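Teaching by hand, teaching by wire: an interview with Halima Ogbonna

June
By Nattawut Jaidee
Reading time: 6 minutes

Halima Ogbonna runs the demonstration room at Vonska, on the ground floor of the Wavell building in Irkonby. She has six operators and four arms. The arms are taught household tasks, mostly picking up, turning over, putting down and putting away, and they are taught by people performing those tasks while the joint positions and camera streams are logged. She trained as a control engineer and spent her first years in packaging machinery.

I asked her first what the difference was between the two methods the room uses.

"In the first you take hold of the arm," she said. "The motors are set to cancel the weight of the links and nothing else, so it moves where you push it. In the second you sit at a pair of leader handles two metres away and the arm follows. The recorded file has the same layout in both cases. The movement inside it is different."

Hand guiding, she explained, gives slow paths with good contact. An operator who is holding the wrist feels the object touch the shelf and stops. The drawback is that the operator's own arm is often in view of the fixed camera, and a policy trained on such footage may come to depend on a sleeve. Remote control keeps people out of the picture but removes most of the sense of touch.

"Our leader handles have a little force feedback," she said. "It is enough to tell you that you have hit the table. It is not enough to tell you how hard you are squeezing."

Grip is the subject she returned to most often. The fingers on the Vonska arms are driven by a single motor, and the operator's trigger sets a target width. If the object is wider than the target, the motor keeps closing until it reaches its current limit. With a wooden block this does no harm. With thin card, the current limit is well above what the wall of the object can bear.

"New operators close the trigger fully," she said. "They have seen the object slip once and they do not want to see it again. So we ask them to stop at first contact, lift by a centimetre, and close further only if it moves."

Morenike Uzor, who joined the room as an operator and now reviews the recordings, was less strict on the point. She keeps episodes in which the object has been squashed, provided the task was completed and the squashing is labelled.

"If the set contains only perfect cartons, the policy has no idea what to do with a dented one," Uzor said. "Kitchens are full of dented ones. What I throw out is hesitation. Somebody stops halfway to think, and the arm learns to stop halfway."

A standard session is 48 episodes. Of these, 40 are ordinary demonstrations from varied starting positions, and the remaining eight begin from a bad state on purpose: the object on its side, or held too near one end, or too close to the edge of the table. Ogbonna calls these the recovery episodes and considers them worth more than the others. The current set for pick and place stands at 1547 episodes, counted after review.

I asked why the starting positions had to be varied by hand when software could shift the recorded paths afterwards.

"You can shift the path," she said. "You cannot shift the wrist image to match. The wrist camera looks along the fingers, and whatever is between them fills a large share of the view. Move the path by five centimetres and the image still shows the old approach. The fixed cameras are worse."

The wrist camera has a second limit. Once an object has been lifted and is held in front of a blank surface, the image contains very little that changes with position. The arm may travel across half its workspace and the view will be nearly the same. For this reason the joint angles are supplied to the model as a separate input, and the fixed cameras are kept even where the wrist view seems sufficient.
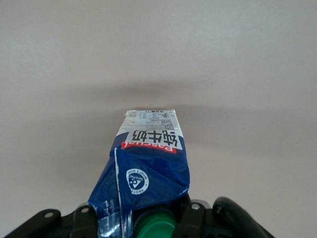

How long does an operator need before the recordings are usable?

"Two days for hand guiding and most of two weeks for the leader handles. On the handles, people begin by watching their own hands, and the files from that stage are jerky. Once they watch the object the speed evens out."

Timing between streams gave the room its worst month. Phong Trịnh, who maintains the logging software, found that the wrist images were being stamped on arrival at the computer and the joint readings on leaving the controller. The images lagged. A policy trained on the uncorrected files closed its fingers late, every time, and the cause was first taken for a worn gripper belt.

"We changed the belt twice," Trịnh said. "Then I filmed a lamp with all the cameras and switched it on from the controller, so there was one event that every stream had to agree about. We still do that at the start of each session."

The room now logs at 20 frames a second. Higher rates were tried, but the files grew and the trained behaviour did not improve on any task Ogbonna was willing to name.

She is not persuaded that one method will replace the other. Drawers, lids and anything with a hinge are still taught by holding the arm. Free movements, including lifting, turning and carrying, are taught from the handles. A third set of handles, made by Olaniyan with a stiffer trigger spring, is due to be fitted next month, and Uzor has asked for the first week's recordings from it to be kept in a separate folder.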